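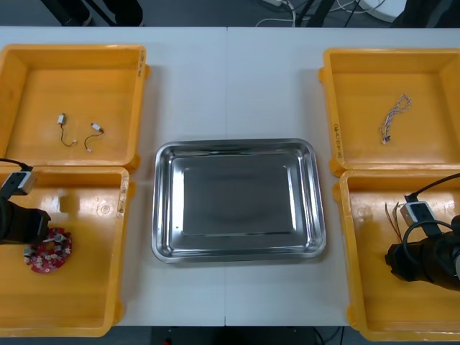 Label the Bin, Then Leave It Alone
By Berenice Xolalpa

I have sorted small electronic parts for a living, first at Carnley and now in a repair shop in Burham, and I think most shops spend their money on the wrong storage. They buy cabinets with tiny drawers. Then the drawers stay shut, and people order parts they already own.

Our shop had a wall of those cabinets. When Alby Henare went through them in November he found $1112 worth of connectors and motors that we had bought twice.

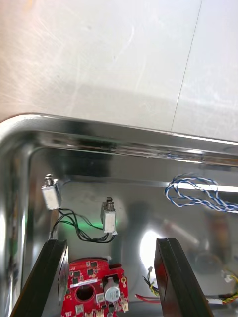

Shallow open bins do the job better. You can see to the bottom of one while standing up, and you can get a hand in without tipping it. A steel tray is good for whatever you are working on at the moment, as long as it goes back to empty before you leave.

Brodie Mudgway disagrees with me. He says open bins collect dust and that anything with wires on it ends up in a knot. He has a point about the wires. I still prefer a knot I can see to a part I can't find.

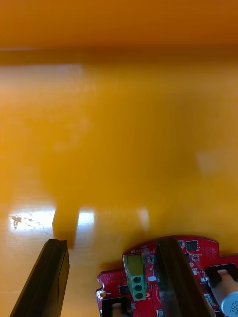 Color matters more than people expect. Gray bins are cheaper, and small dark parts vanish in them. A red circuit board with a green terminal block on it is easy to pick out against orange-yellow plastic, even with the overhead lights glaring off the surface. Our old gray bins went to the Drurbridge shop, and I don't miss them.

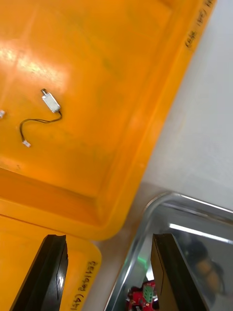 As for labels, write them on the rim with a black marker. Saskia Trevaskis priced a label printer for us and the quote came to $2905 with the software. A marker wears off after a while and you write the word again.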